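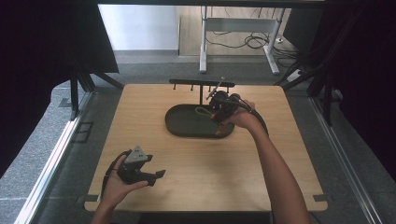
Catarina Salgado wrote to ask whether a team really needs written rules for hand-held gripper recording, or whether people pick it up well enough by watching each other. I love this question, Catarina, and my answer is yes, please write them down! When we started on the Borbély tasks we all learned by watching, and after 200 episodes we had three different ideas of what "done" meant (I'm sorry to say one of them was mine).

So let me go through how we set up a session now, and you can borrow whatever suits you.

Start with the table. Put everything at its starting spot and take away anything the task doesn't call for, pens and coffee included. Then agree out loud on where an episode begins and where it ends, and write it on the session sheet in plain words. "Loop on a peg, both grippers let go" is fine. "Task finished" will get you an argument by lunchtime.

Next, the cables. Run each one back along your forearm or off toward the side of the table, and do a slow practice reach as far as the task will take you. If you feel a tug, stop and give yourself more slack before recording anything. 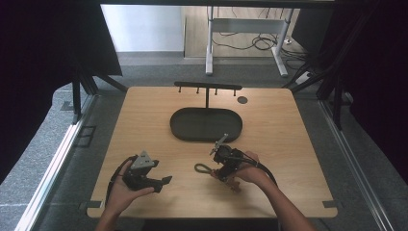

Once you're recording, keep to an easy, even pace, the sort you'd use if you were showing a friend. Fumbles are okay. If you drop the piece and can reach it, pick it up with the gripper and carry on, but mark the episode as a recovery so it doesn't get mixed in with the clean ones. If you have to use your bare fingers, end the episode there and reset.

We record in blocks of 20, then set the grippers down and rest our wrists, and we stop for the day at 80, even when it's going beautifully and everyone wants to squeeze in a few more. Write your notes before you get up, while you still remember which episode was the odd one.

Last updated: October
Filed under: Robot Teaching, Recording Guidelines, Good Habits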